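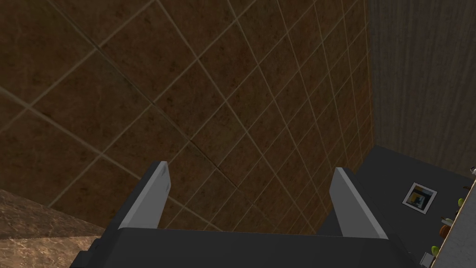
Our project for the May term was to build a set of examples that a simulated robot arm could learn kitchen pick-up tasks from, and we loved almost every minute of it! We called the collection Cludeck. The idea is simple: a person drives the arm through a task, the software saves what the wrist camera sees along with each command, and later a learning program tries to copy the person. What surprised us was how much the wrist view leaves out. With both fingers wide open and pointed at the brown tiles, there is nothing between them to grab, and a learner has to work out from the slant of the grout lines which way it is facing. We kept views like that in the set, and we think they matter a lot.

How we collected

There were 4 of us driving, in shifts, in the Herkberg lab. Each of us first did 30 practice runs that were thrown away (mine deserved it). After that we recorded 2160 runs in all, spread over several kitchen layouts with different walls and counters. Before each run the simulator moved the small items to new spots and picked a new starting pose for the arm.

What went wrong

We had to drop 200 runs from the Jidthorpe layout. The gripper commands had been saved one step late, so the fingers seemed to close before anyone told them to. A plot of command against finger position made the problem obvious, and we should have drawn it on day one.

What we would change

More slow approaches, please! All of us got fast with practice, and the late runs have very few small corrections in them. The next group will train on the set with Zerouali, our class toolkit.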